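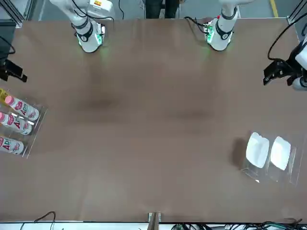
Clear trays and what we expect of them: speaker notes, Honton home storage evening, June

Slide 1. Opening (2 minutes)

Leave the slide up while people find seats. Start with the tray on the left and ask the room who owns one like it. Most hands will go up, some of them slowly.

Then say what I like about it, so I don't sound like a grump before I've got my coat off. Bottles on their sides, one to a slot, all pointing the same way. White bodies, pink caps, red letters. It looks lovely. Clear plastic makes almost anything look as though someone has thought about it.

Then the question for the evening. Does it work, or does it look as though it works? I've paid for both kinds and from across a shop I still can't tell them apart.

Slide 2. What a tray is meant to do (4 minutes)

Go through the usual promises fairly quickly. You'll see what you've got. You'll stop buying doubles. You'll put things back. The first one I mostly accept. The second I've never managed myself, and I'd like to hear from anyone who has, with dates. The third depends on the household and has very little to do with acrylic.

Back to slide 1 for a moment. Point at the letters. "AD", red, easy to pick out on all three. Now ask which of the three they'd reach for first. They share a look, so the dividers can't tell you which one was opened in March and which one is full. Only a pen or a sticker does that. I'd go as far as saying that for matching bottles the sticker is worth more than the slots.

Pause here. Somebody usually says "but it's so neat". Agree with them and move on.

Slide 3. Lying down or standing up

This is the part people argue about, so don't rush it.

For lying down: labels face up, tall bottles fit in shallow drawers, nothing topples when the drawer is shut by a teenager.

Against: caps. I don't trust caps. A flip lid that's fine upright can weep for weeks on its side, and you only find out when the slot has gone tacky. Screw caps do better, if people screw them. I'm not saying the ones on the slide leak, I've no idea, I'm talking about my own bathroom drawer.

Also against: you lose a lot of drawer. Four bottles standing up take a corner. Lay the same ones flat and that's your drawer gone, and then the hairbrush is homeless.

My rule, for what it's worth: spares lie down, the one in use stands up. Unopened bottles are welcome to lie about looking tidy.

Slide 4. The dividers

Raised dividers are sold on being exactly right. Exactly right for what? They were right for whatever bottle was on the designer's desk. Brands change their bottles when they feel like it, usually to something fatter in the shoulder, and then the slot you measured so carefully holds nothing but cotton buds.

Mention the Clikberg trays from the handout. Movable dividers, fair price, and I still use one for sewing thread. The dividers do creep. Give the drawer a good pull and they've all shuffled to the back. Clikberg say this settles down with use. Mine haven't settled.

Flindeck do fixed ones, which stay put and are therefore wrong in a more reliable way. Pass both round. Let people pull at them. (Get them back this time.)

Slide 5. Cleaning, or the bit the adverts skip

Clear plastic shows bottles and it also shows dust, hair, drips, fingerprints and the scratches from the scourer you used on the drips. Look at how it catches the light at the edges on slide 1. Nice when it's clean. At home the same edges will light up every smear.

Warm water, a drop of washing-up liquid, soft cloth. No scourers, no glass spray with ammonia in it. A cotton bud for the corners, where the divider meets the base, which is where everything collects. If that sounds like a chore you won't do, buy an opaque one and sleep well.

Slide 6. The Bhatia pantry

Ask first whether they've seen the write-up in the newsletter. Short version: the people at Bhatia, the hardware shop on the high street, fitted out their back stockroom with clear divided trays for 3,000 small items, and were kind enough to let us print how it went.

What went well: new staff found things faster. What didn't: half the trays were holding items they hadn't been bought for inside a season, and a good number of slots were holding air. They kept the trays for anything sold in one fixed size and went back to plain boxes with labels for the rest. I find that more useful than any before-and-after photo, because there was an after-after.

Don't oversell this. One shop, one stockroom. It isn't a bathroom in Honton.

Slide 7. Before you buy anything

Read these out slowly, people write them down.

Measure the fattest thing going in, at its fattest point.
Measure the drawer inside, with the runners, and then again with it nearly shut.
Use cut-down cereal boxes as dividers for 30 days. If you've stopped using the slots by then, you've saved yourself the money.
Keep one slot empty for the thing that doesn't match. On slide 1 there's a bit of something yellow peeping out at the top corner of the tray, and every tray I've ever owned had a yellow thing sooner or later.
Write the opening month on the bottle.

Questions

Likely ones: can they go in the dishwasher (check the base, I wouldn't), do they yellow in sunlight (some of mine did, one didn't, no pattern I could find), and what about spice jars. Spice jars are a separate talk and I've got stronger feelings about those.

If time is short, drop slide 4 and keep the cereal boxes. Collect the sample trays from the back row before the tea comes out.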